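The Falunix Incident Radio Scanner and Alert Desk

Local crime and emergency news, sorted on your own desk

Hello, and thanks for stopping by. I'm Mirjam Camenzind, and I make and sell the Falunix, a small desktop unit that gathers public police and fire notices for your area and puts them in one tidy list. I used to be a night reporter on a local paper, and I spent a silly number of evenings with eleven browser tabs open, hitting refresh on force websites, road closure pages and the fire service feed, and still finding out about the big story from my mum. So I built the thing I wanted!

What it does

You plug it in, tell it which area you cover, and it starts collecting. Police press notices, appeals for witnesses, missing person appeals, road closures, fire service incident logs, court listings where they're published. It all comes in on one screen, newest at the top, with the place name in bold and the original source one tap away. If three bodies put out something on the same event (a crash, say, where you get the police, the fire crew and the highways people all at it) the Falunix groups them under one heading so you don't ring the press office asking about an incident you've already got two notices on.

It does not listen to encrypted police radio. I get asked this every week, sometimes quite hopefully. It can't, it won't, and in a lot of places you'd be in trouble for trying. Everything it shows you has been published by somebody for the public to read.

Who buys it

Mostly small newsrooms and people who run a village or neighbourhood news page on their own. Veronika Wieser was my first proper customer and she still runs hers on a shelf over the kettle. I also sell a fair few to radio stations for the early bulletin, when there's one person in the building and the six o'clock news has to come from somewhere. Neighbourhood watch groups buy them too, and I'm happy with that, though please read the bit on names further down before you start pinning things to the noticeboard.

Setting it up

I've tried hard to keep this short. Out of the box you connect the power lead, join it to your wifi and type in your postcode or town. It'll suggest sources, and you tick the ones you fancy. Leave it for an hour or so and it will fill up with recent notices. I'd tell you to start with only a few sources, honest advice from somebody who ticked everything on her first go and got buried in parking notices. You can always add more.

The alert tone can be changed, turned down or switched off at night. There are three sounds. One is a soft knock (my favourite), one is a proper bell, and the last is a sort of rising hoot that Silvan Eder made for me and that I keep in because two customers would be cross if I took it away.

Sorting and tags

Each notice gets a tag – traffic, fire, theft, assault, missing, appeal, court, other. The tags are guesses made from the wording, so they do go wrong. "Officers were struck by the kindness of residents" came up as an assault for one chap, and quite right that he wrote in. If you correct a tag, the unit remembers that for similar wording from the same source. After a few weeks it gets a good deal better at your own patch, and the corrections stay on your machine.

You can follow a story as well. Press Follow and anything later that mentions the same place and the same kind of event is added underneath, so when an arrest turns into a charge, and the charge turns into a court date, you've got the lot in order. I think this is the most useful thing on it. So many local stories get the first report and then nothing, and readers do want to know what happened in the end.

A word on names and being fair

Somebody arrested hasn't been charged, and somebody charged hasn't been convicted. The Falunix shows the stage in plain words next to each notice, and if a police force takes a notice down or changes it, the old one is struck through on your screen and you get a nudge. Missing person appeals get special treatment: when the person is found the photo and name go off the list straight away. Please do the same on your own page. I've seen appeals shared for months after someone's come home safe, and it can make their life miserable.

I'm not a lawyer, and the unit isn't one either. If you're not sure you can publish something, ask somebody who knows before it goes up.

What's in the box

The desk unit, a power lead, a network cable for people who don't trust wifi, a printed guide and a card with my phone number on it. The stand comes from Gisler, who make it to fit, and it tips back and forward so you can read the screen from a chair or standing up. If you want it on the wall there's a bracket, sold on its own under the name Morna. Two screws, no drama.

The details

Screen: 21 cm across the long side, with a matt finish
Stored notices: 3,894 before the oldest drop off (followed stories are kept)
Sources ready to tick: 271 at the last update
Connection: wifi or cable
Returns: 90 days, for any reason

The cap on stored notices sounds a bit odd, I know. It's what fits in the memory once the followed stories have their own space, and I'd sooner print the real number than round it up. If you need a longer archive, you can copy everything to a memory stick whenever you like and it opens as a plain spreadsheet. 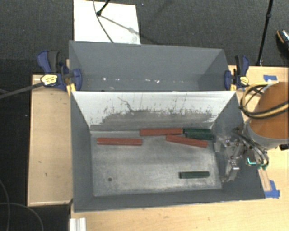 The spreadsheet has a line for each notice, with the time it came in, the source, the tag and the full wording. Chia-hao Hung, who edits a community paper and is much better with numbers than I am, uses his to write a round-up every January of what the police have told people over the year and what they've gone quiet on. He's shared his layout with me and I'll email it to any customer who asks.

Updates and running costs

Updates come in overnight and there's no charge for them. When a force redesigns its website (they do love doing that) the source can drop out for a day or two while I sort it. You'll see a grey dot beside it, which means it isn't being read at the moment, so check that one by hand. Please don't take silence from a grey-dot source to mean a quiet night!

There's an optional service called Clukby which sends your chosen alerts to a phone when you're out. That one is paid for monthly, as text messages cost me money. You don't need it. Plenty of people only want the screen on the desk and are quite glad to leave it behind at teatime.

Questions I get a lot

Can two people use it at once? Yes, anyone on the same wifi can open the list in a browser, and it shows who's marked a story as theirs.

Will it write the story for me? No. It shows you the notice as it was published. The phone calls are still yours.

Does it work abroad? Sometimes. Cyrill Egger has been testing sources outside the UK for me and the list is growing, but write to me with your area before you order and I'll tell you what you'd get.

Can I add my parish council's page? Usually, yes. Send me the address and I'll have a look. If the page is one enormous scanned letter then probably not, sorry.

Is it noisy? There's no fan. The only noise is the alert, and you pick that.

Ordering

Order through the shop page or ring me. I'm at the desk from nine in the morning and I pack the units myself, so if you want the guide in large print or your area set up before it leaves, say so in the notes box and I'll do it. Newsrooms buying more than one should get in touch first, as I can set them up to share tags.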